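Grurov Pass: fuel, power and beds on the plateau road

The sealed road from Amness to Grurov runs 285 kilometres and has two fuel stops. The first is at Brosar, at the 700-metre contour, where the general store sells diesel and unleaded until early evening. The second is the Sánchez roadhouse, which keeps shorter hours in winter and closes for most of February while the owners are away.

Accommodation is split between the two. Brosar has a motel, a caravan park with powered sites and a pub with rooms upstairs. The roadhouse has cabins only, each with a kitchenette and a gas heater. Linen is extra. Taras Prokopenko, who manages the caravan park, advises booking powered sites ahead in school holidays - unpowered sites along the creek rarely fill.

The national park boundary lies just past the roadhouse. The visitor centre issues camping permits and holds the current track notes, which were last revised on 2022-05-29. Most day walkers take the ridge circuit, which starts from the upper car park and gains 751 metres to the trig point. The grade is steady, with one scrambling section below the saddle. Water is not available above the tree line.

Meals after dark are limited. The pub kitchen at Brosar takes last orders at eight, and the roadhouse serves pies and toasted sandwiches until the bowsers are switched off.

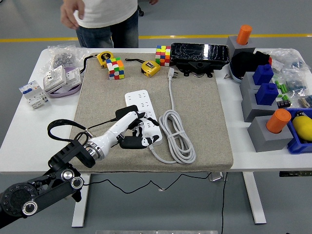
Can a caravan be towed over the pass in winter? Rigs are permitted when the gates are open, but chains must be carried for both the vehicle and the van.

Gate closures are posted on the board outside the Brosar store. The detour by the river road is unsealed and has two low-level crossings.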